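PRE-RUN CHECKLIST, SIMULATED KITCHEN COUNTER
Plernix manipulation stack, two-arm configuration
Rovdale bench, sim side. Last revised 18 Apr 2024

Fill this in before any batch longer than 15 episodes. Shorter than that and you may use your conscience, which the scheduler does not check. Mark each item OK, NO or N/A and write something in the comments. "Fine" was the most popular comment last August and it helped no one find the frame bug.

1. SCENE LOAD

1.1 Scene file hash matches the one in the run config. OK
Comment: Matches. The config still says "kitchen_final_new". There is also a "kitchen_final". Do not open it.

1.2 All objects spawn above the counter, with no interpenetration at step zero. OK
Comment: Settled by step 58. The old soap mesh used to leave through the ceiling at this point and the logger called it a successful lift.

1.3 Random seed is recorded, and is a number. OK
Comment: Added after the run where the seed was the word "random".

1.4 Lighting preset is the one the policy was trained on, or the difference is written down. OK
Comment: Same preset. Shadow quality went up one notch with the renderer update, noted in the config.

2. PERCEPTION

2.1 Segmentation gives one mask per object. NO
Comment: The shadow on the counter next to the kettle came back as its own object, confidence high, class "tray". Raised the minimum depth step and it went away. It will be back.

2.2 Pose estimates hold still with the arms parked. OK
Comment: Yaw on the can wanders, as it would on anything that round. Planner is told to ignore yaw for cylinders. Check that the flag is still set after every merge – it has been dropped twice.

2.3 Partly visible objects are held as obstacles and never offered as grasp targets. OK
Comment: The thing with the blue base at the left side of the view is tagged "unknown", which is the correct answer. Please stop relabeling it to improve the score.

2.4 Specular highlights do not break the depth estimate. N/A
Comment: Depth comes straight from the simulator, so the glossy red kettle gives us no trouble at all. Whoever moves this to a real bench should allow an afternoon for that kettle.

3. PLANNING

3.1 Collision world includes both arms, the fixtures at the back and the counter itself. OK
Comment: The counter was missing from the Plinham fork for a whole release. Plans were short and elegant and went through it.

3.2 Kettle handle is modeled as a handle, with the gap under it left open. OK
Comment: Convex hull is still the default on import. With the hull on, the planner treats the kettle as a red boulder and hook grasps are never proposed.

3.3 Planner finds a path within 2,000 iterations for every start pose in the list. NO
Comment: Fails on start pose 5, right arm. Wrist is folded close to its limit. Pose left out of this batch, ticket opened, title of ticket slightly rude and since edited.

3.4 Attached-object state agrees with what the gripper shows in the view. OK
Comment: Do this one by eye. Compare the render with the planner's attach list and look hard near the tip of the right gripper, where the small blue object is easy to miss behind the gray pad.
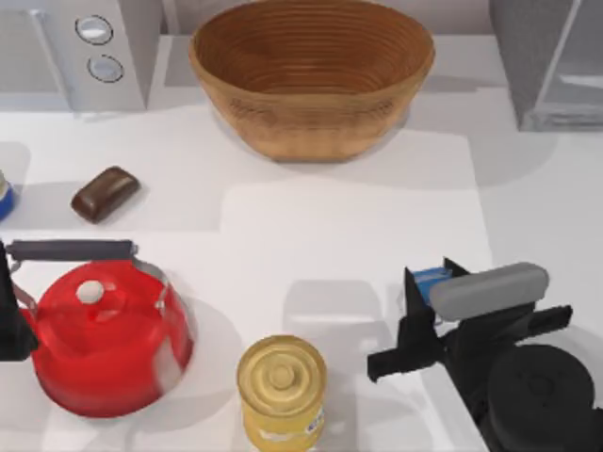

3.5 Shared workspace lock is on, so that only one arm plans into the middle of the counter at a time. OK
Comment: Lock is on. Timeout is still infinite, which makes for very safe robots and very short logs.

4. CONTROL

4.1 Joint velocity limits loaded from the arm file, no overrides. OK
Comment: One override found in a personal settings file. Removed. Its owner knows.

4.2 Gripper force limit set per object class. OK
Comment: Bowl and can use separate values. The "unknown" class gets the lowest one.

4.3 Emergency stop halts both arms in the same step. OK
Comment: Tested from the console and from the Boateng monitor. The monitor's button is labeled "Resume" until you hover over it – reported.

5. LOGGING

5.1 Disk space is enough for the whole batch, with images. OK
Comment: Only after deleting "kitchen_final_old".

5.2 Success check looks at where the object ended up, as well as whether the gripper closed. OK
Comment: See 1.2, ceiling.

RESULT: Conditional pass. Run may start without start pose 5. Repeat 2.1 and 3.3 before the next scene change, and attach this sheet to the batch folder, the one that exists.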